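3.2 Versions of the songs

For the comparison we chose the song "Ekodlow" by the band Khumalo, because it exists in more forms than any other song in our collection. The first version was made at home by the singer, Nobuhle Ntuli, with one acoustic guitar and a hand drum. The band later replaced the guitar with a synthesiser and asked a small choir to sing the last chorus. The album Zokudum contains only this later form. The home recording was sold on a cassette of 300 copies, and we worked from a copy lent to us by Lerato Venter.

The two recordings differ in length, in key and in the order of the verses. In the home recording the second verse comes before the first chorus, so the listener waits longer for the title word. On the album the chorus comes early and is repeated at the end. Venter, who mixed the album, told us in an interview that the change was made after the September concerts, where the audience began to sing the chorus too soon. Bellamy and Te Moana describe a similar change in the songs of Binditz, but there the label had asked for it.

We divided each recording into short parts and marked for each part which instruments can be heard. The marking was done by two listeners who did not speak with each other during the work. Where they did not agree, a third listener decided. Most of the disagreement concerned the choir, which is mixed very low under the synthesiser in the final minute.

Figure 2. Two robot arms at a white tabletop, both reaching toward objects near its back edge.
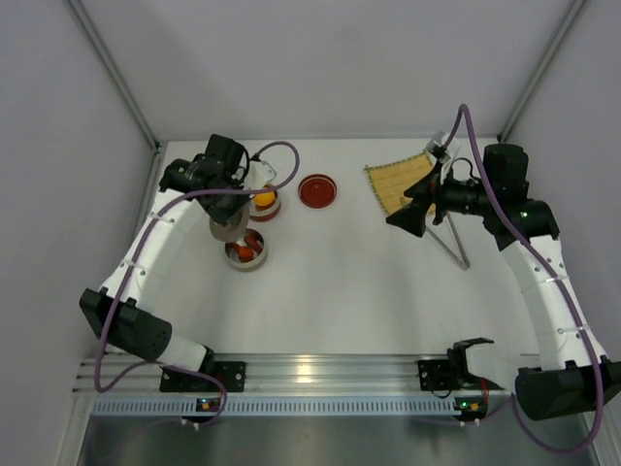 3.3 Answers of the listeners

The online form was opened to members of the band's mailing list, which had 4000 addresses at that time. The listeners heard both versions in random order and wrote freely what they noticed. Many of them wrote first about the voice, also when the question was about the guitar. We have kept these answers in the material and treat them separately in Section 4.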